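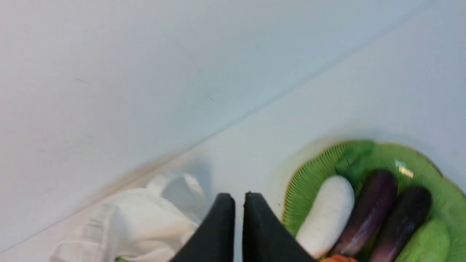

Why does cloth wrinkle, one reader wants to know, when the threads inside it are straight?

Cloth is made of threads, and each thread is made of many thin fibers twisted together. Cotton fibers come from a plant. They are built from long chains of a material called cellulose. Weak links, called hydrogen bonds, hold neighboring chains side by side.

When cloth is folded, the fibers on the outside of the fold are stretched and those on the inside are squeezed. Some of the weak links break. New ones form while the fiber is bent, and they hold it in the bent shape. The result is a crease.

Water speeds this up. It gets between the chains and lets them slide. If damp cotton dries in a heap, the links form again wherever the chains have stopped.

Ironing uses the same steps. Heat and steam loosen the links, the weight of the iron presses the fibers flat, and the links form again as the cloth cools and dries.

Wool is different. Its fibers are naturally wavy and act like small springs, so many creases fall out if a sweater hangs overnight.

Try it yourself
Cut two squares of old cotton, each 15 centimeters wide. Wet one and squeeze it out. Crumple both, put each under a book, and leave them until the wet one is dry. Open them and compare the creases.

Word list
Fiber: a very thin strand.
Cellulose: the main material in plant walls.
Crease: a line left by a fold.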